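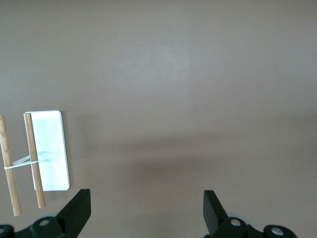 Reading time: 3 minutes

Regula Kofler joined Altura in June 2004 as a purchasing assistant for the staff restaurant at its Zudach site. She now leads dining services for the company's employees there and in Sauerland, where 272 people eat lunch on an ordinary working day. Boyang Kong of the internal communications office met with her to discuss the review of workplace meals completed this spring.

The review began with a question about waste. Kitchen records at both sites showed that the amount of food returned to the dish room had risen after the menu was extended in 2019. Ms. Kofler had supported the extension and says that she was surprised by the result.

"We had assumed that more choice would mean people took what they wanted and finished it," she said. "What we saw was that they took a little of everything. A guest would leave with two main dishes and three sides, and much of it came back."

Over 18 weeks, her department tested several changes. The number of hot dishes was reduced from five to three. Side dishes were served in smaller portions, with a second helping available on request at no charge. Soup, which had been removed from the daily menu during the earlier redesign, was brought back.

Asked which measure had the greatest effect, Ms. Kofler was reluctant to single one out. The changes were introduced close together, and the department did not have the staff to test them separately. She does credit the smaller portions with a change in how guests speak to the serving team.

"People come back and say what they liked," she said. "Before, they had no reason to return to the counter. The cooks hear more in one lunch hour now than they used to hear in a month of comment cards."

The comment cards themselves have been retained. Some 64 were received during the review, most of them concerning the bread. The Zudach kitchen had changed bakeries shortly before the trial, and guests made it clear that they preferred the previous loaf. The former supplier has since been asked to resume deliveries on a limited basis. A darker rye from the new bakery remains on offer in Sauerland, where it has been well received.

Mr. Kong asked whether employees on the early shift had been consulted. Ms. Kofler acknowledged that they had been reached late. The early shift eats at 10:30, before the full menu is ready, and for many years was offered cold items only.

"That was a fair complaint, and it was an old one," she said. "We are now preparing one hot dish for that group. It is usually the soup and something from the oven. I would like it to be more, but the kitchen opens at seven and there are limits to what can be done by then."

Prices were not part of the review. The subsidy paid by Altura is set each year together with the budget, and Ms. Kofler declined to comment on the coming round. She confirmed that higher costs for cooking oil and flour had been absorbed so far through the shorter menu.

Her department will next turn to its ordering system. Deliveries for both kitchens are currently booked through Irport, a purchasing platform introduced two years ago, and the Sauerland team continues to keep a paper list alongside it. Ms. Kofler does not intend to forbid the practice.

"When the paper list is no longer needed, they will stop writing it," she said. "At present it catches mistakes. Last month it caught a double order of cabbage."

The full report on the review may be requested from the dining services office in Zudach. The summer menu takes effect in June, and comment cards remain available at the cashier stations at both sites.

Published May 31, 2022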